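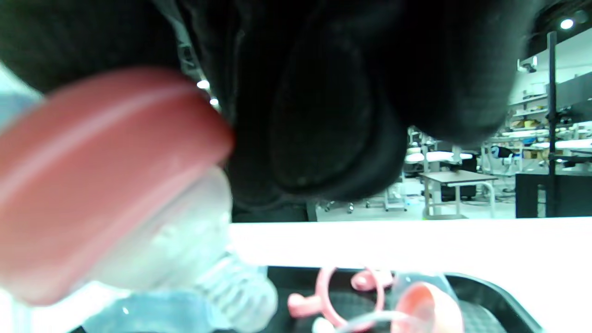
Figure 1. Bottle parts on the black tray, with the pink screw cap at the left.

Sorting and Setting Out Baby Bottle Parts: Project Report

2021-01-21

8 comments | 185 shares

1. What the project was for

Our group looked at how the parts of a baby bottle are laid out between cleaning and putting the bottle back together. The idea came from the shared kitchen at the Okus family room, where parts were left on the worktop and small ones went missing. We wanted a layout that a tired parent could follow without reading anything.

2. Materials

We used a white table and a black tray with a raised rim. The bottle has a pink screw cap and a clear plastic body with a threaded section. The loose parts include a pink handle, which is a ring with two small knobs, and a cup-shaped cap in a peachy pink. The tray came from Kettunen, a catering shop in Durnach, and was the cheapest one they had with a rim.

Our budget was 500 crowns and we spent 508. The extra went on a second brush.

3. Method

We tried two layouts. In the first, every part went straight on the table. In the second, the small parts went in the tray and the body stayed outside it. Each person in the group put the bottle together from both layouts and wrote down where they had to stop and look for something.

We had planned a third layout using the divided box from Sturnik, but it arrived with a cracked lid and we sent it back.

4. Results

The tray was easier. Pink parts show up well on a dark surface, and the clear ones were hard to find on the white table under a bright light. The rim stopped caps rolling off when somebody knocked the table.

The handle was the part most often put on late. Three of us had the screw cap tight before we remembered it, and had to undo it again. Laying the handle next to the cap helped a bit.

5. Problems

The tray is too small to hold the body as well, so the bottle still takes up room on the table. We also tested only one bottle, and other makes have more parts.

6. Next steps

In April we will repeat the test with a larger tray and a bottle without a handle. The family room has asked to keep the black tray until then.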